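My contribution to surgical science this January has been to lose an argument about thread. I'd bet Mireille Arnaud two coffees that Clomus, our suturing policy at Ollstead, would do just as well from the overhead view alone. It didn't. Add the close view from the wrist and it botched three knots where it had been botching rather more – I'll let her publish the embarrassing figure.
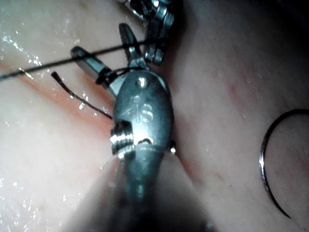
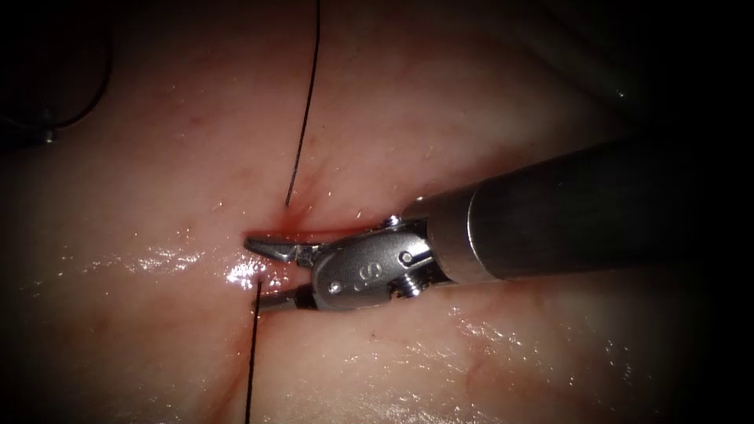 Photos: Mireille Arnaud / Ollstead

Thread is thin, black and badly behaved, and from a distance the policy can't tell which side of a jaw it has gone. Up close it has a fighting chance. Next we try the Lefèvre trick of hiding one view at random during training, which I'm sure will fail. Two more coffees say so.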